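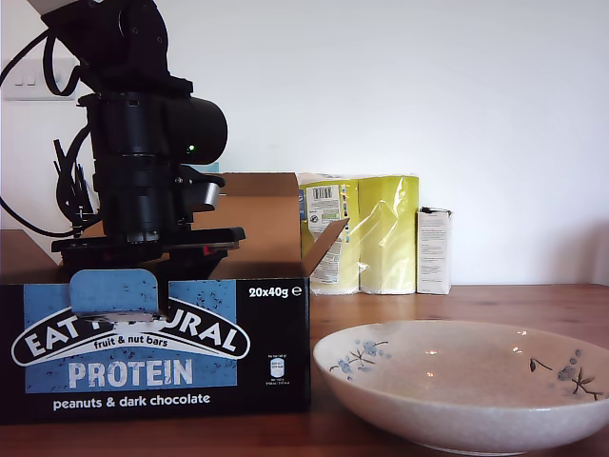

Snack bars, a pine table and one plate

I buy snack bars by the carton. I started doing it last November, when I worked out that I was stopping at the gas station most afternoons and paying for one bar at a time. A carton lasts me a good while and it sits on the table until I find a better place for it, and I have not found one yet.

The current carton is Eat Natural, the protein kind, peanuts and dark chocolate. It says 20x40g on the front. I like them because they taste like peanuts and not like a vitamin. They are chewy in the middle and they hold together in a coat pocket. The fruit & nut line is fine too, but I get hungry again sooner.

My one complaint is the packaging. The front panel has a blue flap that folds out, and the top opens into more flaps, so you end up with cardboard standing up in every direction. I have thought about cutting them all off with scissors. So far I have left them, and the carton takes up more of the table than it needs to.

The bars go on a plate. I got into this habit at my last job, at a small print shop called Hendriks, where there was always a plate of something by the coffee maker. If the food was on the plate you could take it. If it was still in the box, it belonged to somebody. I do the same at home now. When I have people over, I put out a few bars in their wrappers and that counts as hosting.

I also pick up single bars when I see a kind I haven't tried, and those go on the same plate. Some of them have been very good and some have been like eating a sponge. I had one with coconut that I still think about, and I never wrote down the name of it.
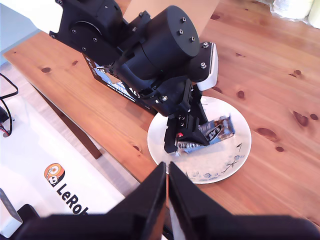 A candy bar over the plate with the blue flowers.

The plate came from Vurnis, the secondhand store by the bus depot. It cost me 2 dollars. It has a thin raised rim and a blue pattern of branches and small flowers along one side, and I have never found another one to match. I did look. There was a stack of plain white ones on the same shelf for less money, and I stood there for a while before I picked the one with the pattern. It is just the right size for a sandwich or a few bars, and it goes through the dishwasher without any trouble.

The table is pine, and I paid more for it than I planned to – 300 dollars, plus a friend's truck for the afternoon. It has dark knots all over the planks. The seller apologized for them, which I thought was odd, because they were the reason I wanted it. Crumbs don't show much on it either. I oil it when it starts to look dull. The product I use is called Drultorel, it comes in a flat tin, and it smells strong for a day or so. Open a window.

I measured the table before I bought it and it is 63 inches long, which fits my wall with enough left over for a chair at one end. What I did not plan for is that a long table against a wall turns into a shelf. Everything that comes in the door gets put down on it. 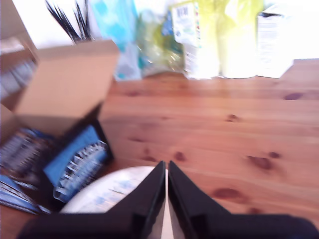 I have been trying to do something about the pile since spring. My rule is that groceries get put away the same day, and household stuff gets until the end of the week. The groceries part works. The household part doesn't, and the row of bags and boxes along the back edge of the table is proof of that. The open brown box is no better, with its blue packages still inside and one flap standing straight up. I used to believe that leaving things in a box was a kind of tidying. It does keep them together, at least.

What has helped a little is keeping one clear spot. I picked the space around the plate, and nothing else is supposed to go there. Mail goes on the chair. Keys go on the hook. It is a small area but it means I can sit down and eat without moving anything first.

I also ordered a set of 12 plain bins from a place called Oven, which does not sell ovens. They are meant to stack under the table. The email says they shipped, and I will put the paper goods in the first one and the snack carton in the second if it fits. If it doesn't fit, I guess I will finally cut off those flaps.

Posted 13 June 2020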